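Leltwood workshop tracker
Ticket: Arm stops above block, refuses to close
Opened by: Laiba Abbasi
Status: Open (again)

Laiba, 9:10 am
The pick routine runs fine in the simulator until the gripper reaches the block. Then it hangs there, thinking. Log says "target not confirmed" 2,377 times, which seems like plenty.

Kęstutis, 9:40 am
Is the timeout still 800 ms? I raised it to 3,000 in January and someone lowered it. I'm not naming anyone. It was Kaja.

Kaja, 10:05 am
It was me. Back at 3,000 now. The arm hangs in the same spot, only longer.

Laiba, 11:20 am
Swapped the target to the red block and it confirmed right away. Went back to the cream one - nothing. Cream block, white table. I may have a theory.

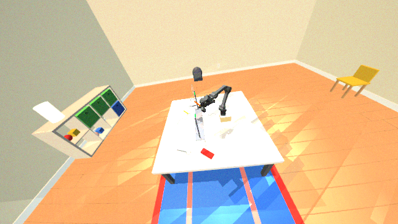
Sim view, gripper over the cream block

Kęstutis, 11:45 am
I can barely find it myself, and I have eyes. Try lowering the color threshold before we blame the wrist code.

Laiba, 1:30 pm
Lowered it. It now confirms the block, and also a patch of bare tabletop. Progress of a kind. Leaving this open until I've tried a darker table color.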